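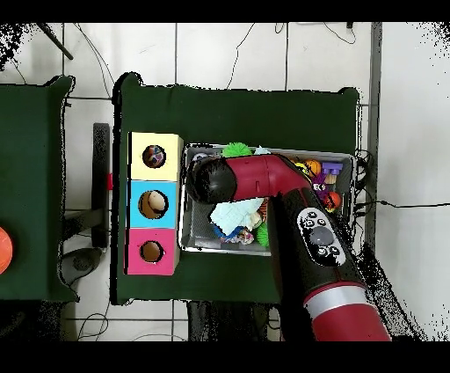

The green table, with the toy bin and the three cube boxes waiting their turn.

Welcome to the November page of the Mirkideo playroom gallery! We started sorting the toy collection back when the leaves were still on the trees, and we really did think it would take a weekend (it did not, as anybody who has ever opened a closet full of children's things could have told us). There are 238 toys on the list so far, and every one of them needs a home that a small person can find again without help.

The mesh bin is the one we call the catchall. Both spiky green balls live in it, along with the light blue cloth, the blue and pink plush and my own favorite, the orange and black striped tiger, who has a way of sinking under everybody else. Purple things seem to end up on the right, and I couldn't tell you why!

Yellow on top, light blue in the middle, pink at the bottom: the cube boxes have round holes just made for little hands to reach into, and I'm awfully fond of those soft colors against the dark green. The cream-colored egg shape is in the blue one, and something with red, blue and white on it is in the yellow. Pink is still open to suggestions.

Gualtiero Valentini keeps the list and would love to hear from you if you have spare soft balls or small plush animals at home. Clean ones, please, and nothing with buttons that little fingers could pull off.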